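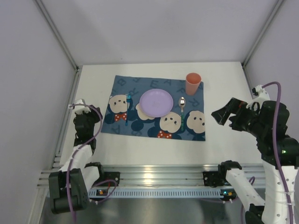 Ardalan Tabrizi
Contributing editor, household and table subjects

Place setting (simple)

A simple place setting, also called a basic cover, is the arrangement of tableware laid for one person at an informal meal. It consists of a plate, a fork, a spoon and a drinking vessel, usually on a placemat. A knife is added where the food requires cutting.

Arrangement. The plate is centered on the mat. The fork lies to the left of the plate and the spoon to the right, both parallel to the sides of the mat, with tines and bowl pointing away from the diner. The cup stands behind the spoon, at the upper right. When a knife is used, it goes between plate and spoon, blade facing the plate.

Placemat. The mat marks the limits of the cover and protects the tabletop. Dark fabric hides stains but gives less contrast with colored handles; a green spoon handle on slate blue is harder to pick out than a silver bowl. Printed mats with lettering or cartoon characters are common in children's settings. The plate normally hides part of the print.

Tableware. Sets for everyday use are often mixed in color, such as a lavender plate with a coral-pink cup. A raised rim helps keep food on the plate. Tapered cups are narrower at the base than at the mouth, and many can be stacked.

History. Individual covers replaced shared dishes gradually and at different dates by region. The Durnel household manual of 1855 gives the fork-left, spoon-right order without comment, which suggests it was already familiar to its readers. The Guzmán edition, issued in January of the following year, repeats the passage and adds a diagram on page 173.

Variants. In the Pidach layout the spoon is laid crosswise behind the plate, handle to the right. The cup keeps its usual position.

See also: Cover (dining); Placemat; Table linen; Trollusano service

Last revised 26 April 2018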